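Skuvico Opens a Second Shop in Bastos This September

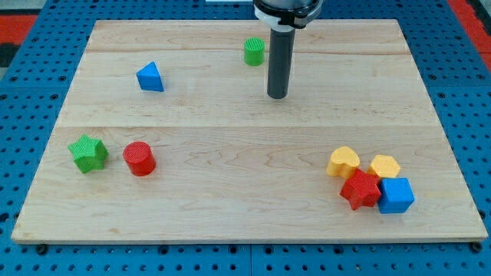 I've been making cutting boards and serving trays for long enough that my hands smell like beeswax even after a shower, and I'm very happy to say that Skuvico is finally getting a second home! The new shop opens in Bastos in September, in the old seed store next to the bakery (if you've ever stood in line there for cheese bread, you've leaned on our wall). We'll carry the full range, with plenty of pale maple like the board here, glued up from planks with the wavy light-brown streaks running the long way. I love that grain. Customers ask me for "plain" wood all the time and then pick the waviest piece on the shelf.

The space is small – 50 square meters, including the sink – but it has a workbench by the window where Janaína Xavier will be sanding and oiling most afternoons. Bring in your tired old board and she'll tell you whether it can be saved. Refinishing starts at 20 reais, and yes, we take boards we didn't make.

We sold 357 boards from the Ondmont shop last year, which is a lot for three people and one very loud planer. Genivaldo Camargo joined us in the spring to run the glue-ups, and he'll split his week between the two towns.

"I wanted the shorter drive," says Genivaldo, "but the bakery helped."

On opening morning there will be coffee from 9 a.m. and a table of seconds at half price, mostly trays with small knots or a corner I rounded too far. Come early for those!

For photos, prices or a visit before we open, ask for Edivaldo Sales at the Ondmont shop counter.

Natanael Pacheco
Owner, Skuvico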